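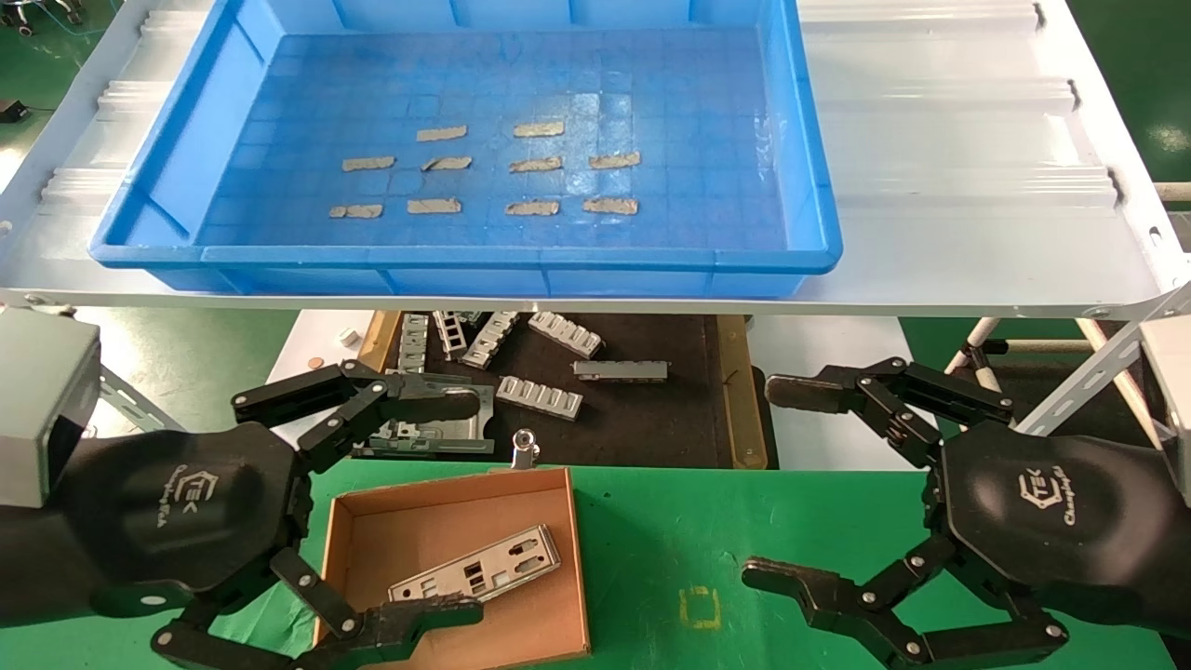

Poste de tri de l'atelier : bac bleu avec les bandes beiges, pièces en tôle sur le tapis foncé, plaque d'entrées-sorties dans sa boîte.

Atelier Kerkia – section remise en état du matériel informatique
Compte rendu de la réunion de décembre

Présents : Halyna Ivanyshyn (animation de la séance), Stefaniia Hutsuliak (rédaction du compte rendu), l'équipe du démontage, l'équipe du remontage, deux personnes de l'accueil.
Excusé : le représentant du dépôt Prelavcombe, qui a envoyé ses remarques par écrit.
Début de la séance : 17 h 15.

1. Approbation du compte rendu précédent

Le compte rendu de la réunion précédente est approuvé avec une correction. Au point sur les livraisons, il fallait lire « le quai arrière » et pas « le quai principal ». Le quai principal reste fermé jusqu'à la réparation du rideau, et le dépôt demande qu'on ne dépose rien devant.

2. Organisation du poste de tri

Halyna rappelle pourquoi le point est à l'ordre du jour. Pendant l'automne, plusieurs boîtiers sont arrivés au remontage sans leurs petites pièces métalliques, et l'équipe a perdu beaucoup de temps à les chercher. Les pièces existaient, mais elles étaient mélangées avec celles d'autres boîtiers, ou bien parties dans la caisse de ferraille.

La disposition suivante est à l'essai depuis trois semaines. Les pièces en tôle vont sur le tapis foncé au cadre en bois. Les bandes beiges restent en haut, dans le bac bleu posé sur l'étagère blanche. Le dessus vert de la table, devant, sert pour les pièces qu'on prépare en boîte.

L'équipe du remontage est satisfaite dans l'ensemble. On trouve plus vite ce qu'on cherche, et le gris des pièces se voit bien sur le tapis. Une remarque toutefois : les équerres et les pièces en forme de peigne sont posées sans ordre, et il faut souvent en déplacer une pour prendre l'autre. Les languettes s'accrochent entre elles quand on fait un tas, ce qui a déjà tordu quelques pièces.

Discussion sur la façon de ranger. Une première proposition était de visser des séparations dans le cadre. Elle n'est pas retenue, car les longues barres plates n'entreraient plus. La seconde proposition est de garder le tapis libre, avec une règle simple : les équerres à gauche, les peignes et les barres à droite, rien l'un sur l'autre. L'assemblée préfère cette solution et veut la garder jusqu'au printemps.

Stefaniia demande que les objets qui ne sont pas des pièces de boîtier ne restent pas sur le tapis. Sur la photo du poste on voit un petit cylindre blanc et une petite pièce de monnaie couleur cuivre. Personne dans la salle ne sait dire à quoi sert le cylindre. Il est convenu de le mettre dans le tiroir des objets à identifier, et la monnaie dans la tasse de la machine à café.

Décision : la règle gauche/droite est adoptée. Une étiquette sera collée sur le cadre par l'équipe du démontage.

3. Bandes beiges du bac bleu

Le bac a été choisi pour son rebord épais, qui se tient bien à deux mains. Le fond quadrillé est apprécié par ceux qui alignent les bandes, même si le quadrillage est peu marqué.

Une personne du remontage fait remarquer que les bandes ne sont pas toutes en bon état. Celle qui est à gauche dans la rangée de devant semble un peu déchirée au bout, et une autre, dans la rangée du milieu, porte un pli foncé en diagonale. La question est de savoir si on peut les utiliser quand même. Selon Halyna, une bande pliée ne tient pas bien à plat entre deux tôles et il vaut mieux la mettre de côté pour les calages de transport, où l'aspect n'a pas d'importance. Pour une bande déchirée au bout, on peut couper l'extrémité si la longueur restante suffit.

Quelqu'un demande si les bandes sont en papier ou en mousse. La réponse n'est pas claire, la facture dit seulement « bande de calage, teinte naturelle ». Stefaniia écrira au fournisseur Bhuiyan pour avoir la fiche du produit. Cette information est utile aussi pour le tri des déchets, le papier et la mousse n'allant pas dans le même conteneur.

Il reste de la place dans la partie droite du bac. L'équipe du démontage voudrait y mettre les vis. Après un échange assez long, la proposition est refusée : les vis roulent sous les bandes et on les retrouve par terre. La partie droite est réservée aux bandes mises de côté.

Décision : les bandes abîmées vont à droite dans le bac, les bonnes restent à gauche et au centre. Pas de vis dans le bac bleu.

4. Plaques d'entrées-sorties

C'est le point qui a pris le plus de temps. Chaque carte mère possède sa propre plaque, avec des ouvertures qui correspondent à ses ports, et une plaque séparée de sa carte est presque impossible à attribuer ensuite. L'accueil signale que des clients ont reçu un ordinateur sans plaque. L'appareil fonctionne, mais la poussière entre par l'arrière et cela donne une mauvaise impression du travail.

La méthode présentée par Halyna : dès que la plaque est démontée, elle est couchée dans une boîte basse en carton brun, ouverte, et une petite pince à dessin est fixée sur le bord arrière de la boîte. La pince doit tenir la fiche de la carte. La boîte suit la carte jusqu'au remontage.

Remarques de l'assemblée :

Le carton est assez rigide et ses bords bas permettent de prendre la plaque sans se couper. Plusieurs personnes ont eu des petites coupures avec les anciennes boîtes hautes, où il fallait plonger la main.

La fiche est trop souvent oubliée. Une pince sans fiche ne sert à rien, et une boîte sans fiche est considérée comme une boîte perdue. L'accueil propose d'imprimer les fiches à l'avance, avec le numéro de dossier. Les derniers dossiers ouverts sont le 1 034 pour la série des particuliers et le 2 113 pour la série des écoles. Il faut donc faire attention de ne pas confondre les deux séries, et l'impression se fera sur deux couleurs de papier.

Le représentant du dépôt Prelavcombe écrit que les boîtes empilées arrivent écrasées. Il demande de ne pas dépasser 4 boîtes par pile pendant le transport. La demande est jugée raisonnable.

Décision : pas de plaque sans boîte et pas de boîte sans fiche. Les fiches seront imprimées par l'accueil avant la reprise de janvier. Piles de 4 boîtes au maximum.

5. Étagère et sol

L'étagère en métal ondulé est solide, mais ses nervures font que les petits objets posés directement dessus ne sont pas stables. On rappelle que tout ce qui est petit doit être dans un bac. Le petit appareil noir qui se trouve au bord gauche n'est pas rangé à sa place définitive, et il sera discuté avec l'inventaire du mois prochain.

Il est demandé aussi de laisser libre le passage derrière l'étagère. Le meuble à roulettes noires s'y trouve souvent, et celui qui passe avec une caisse ne voit pas les roulettes. L'équipe du remontage propose un marquage au ruban sur le sol vert. Halyna est d'accord, à condition que le ruban se décolle sans trace – le propriétaire des locaux a fait une remarque l'année passée à ce sujet.

Décision : achat d'un rouleau de ruban de marquage, à tester d'abord dans un coin du local.

6. Tri des tôles à garder et à recycler

L'équipe du démontage demande des critères écrits. Pour le moment chacun décide à sa manière, et le résultat dépend de la personne qui est au poste. Après discussion, l'assemblée s'accorde sur les points suivants.

On garde les équerres à fentes et les équerres en forme d'échelle si elles sont droites. On garde les pièces en peigne si toutes les languettes sont présentes ; une languette un peu tordue se redresse à la pince plate, une languette cassée non. Les barres plates sont gardées seulement à partir de deux trous de fixation utilisables. Tout ce qui est rouillé part au recyclage.

Quand on hésite, on laisse la pièce sur le tapis et on demande au remontage en fin de journée. Il n'est pas souhaité que les pièces douteuses passent la nuit au poste, car l'équipe du matin les prend pour des pièces bonnes.

L'entreprise Arari, qui reprend la ferraille, passera désormais toutes les 6 semaines. La caisse doit être fermée et descendue la veille. La dernière fois elle était encore en haut et le chauffeur est reparti sans elle.

Décision : Stefaniia met les critères au propre sur une page, à afficher près du poste.

7. Divers

La lampe au-dessus de la table du remontage clignote de nouveau. Un remplacement est demandé au propriétaire.

Les gants de taille moyenne sont presque finis. Halyna passe la commande, et on lui indique avant la fin du mois si quelqu'un a besoin d'une autre taille.

Une personne de l'accueil voudrait que les nouveaux puissent observer le tri une demi-journée avant de commencer seuls. L'idée plaît, mais il manque encore un volontaire pour les accompagner. Le point est reporté.

À faire avant la prochaine réunion

Équipe du démontage : étiquette gauche/droite sur le cadre.
Accueil : fiches sur deux couleurs.
Équipe du remontage : essai du ruban au sol.
Halyna Ivanyshyn : commande des gants, demande pour la lampe.
Stefaniia Hutsuliak : question au fournisseur Bhuiyan, page des critères.

La prochaine réunion aura lieu en janvier, à la même heure. La séance est levée à 18 h 50.

Compte rendu rédigé par Stefaniia Hutsuliak, relu par Halyna Ivanyshyn. Les corrections sont à envoyer par écrit avant la prochaine séance.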